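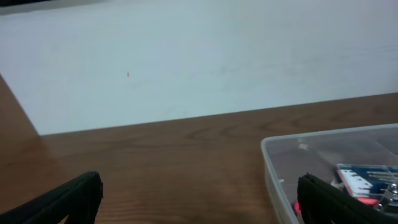

Flunard Robotics Club: Frequently Asked Questions

Last revised in July. Questions not covered below go to the club address on the contact page.

General

What does the club do?
Members build, wire and program a tabletop robot arm with a two-finger gripper, then use it for pick-and-place tasks. Most of the year goes into the Grondport Sorting Challenge, a student competition for arms of this size.

Who can join?
Any enrolled student. Programming experience is useful but not required. New members start on wiring or on the recording crew and move to software once they can run the arm without supervision.

How much time does it take?
Two evening sessions a week, starting at 6:30. Attendance is expected in the month before the competition and flexible otherwise.

Is there a fee?
No. Members who keep a personal parts kit at home pay for it themselves.

The competition

What is the task?
The arm takes small electronic parts from a container and places them in marked trays. Each run lasts 300 seconds. The clock does not stop for a dropped part, a software restart or a loose cable.

How is a run scored?
The maximum is 600 points. A part in the correct tray scores in full. A part in the wrong tray scores zero and may not be moved again. Touching the arm by hand ends the run, and points earned up to that moment stand.

How many runs does a team get?
Two, and the better one counts. Software may be changed between runs. Hardware may be repaired but not replaced with a different design.

What was the club's best score?
366, with the second version of the gripper. The first version lost most of its points on thin parts lying flat against the container floor.

Can a team drive the arm by hand?
Only in the open category. In the main category the arm runs on its own from the start signal. Flunard enters both.

Hardware and software

Where is the camera?
At the wrist, aimed past the fingertips. The club also tried a fixed overhead camera, but the arm blocked its view of the part during the last stage of the grasp.

Why are clear containers used in practice?
The rules allow them. Rims and lids in clear plastic are hard for the detector to find, and shiny metal parts inside add reflections. A program tuned only on opaque bins does poorly on them.

What software does the arm run?
Driltis, the club's own control program. It handles joint motion, gripper force and logging. The part detector, Khaemba, runs as a separate process and sends positions to Driltis. Either one can be restarted alone.

Can I work on the code at home?
Yes. Both programs can replay recorded runs without the arm connected. Changes are tested on replays first, then on the arm at reduced speed.

Practice sessions

What does the recording crew do?
They set out parts, start the log, guide the arm through a grasp and label the result as good, slipped or missed. Labels are entered before the next attempt begins — late labels have caused errors in the training set.

Are there safety rules?
Long hair is tied back and sleeves stay clear of the joints. One member keeps a hand near the stop button whenever the motors are on. Hands stay out of the container until the arm is parked and its status light is green.

What if I break something?
Write it in the fault log with the joint or part number. Spare fingertips are in the second drawer, and anything else is ordered at the end of the month.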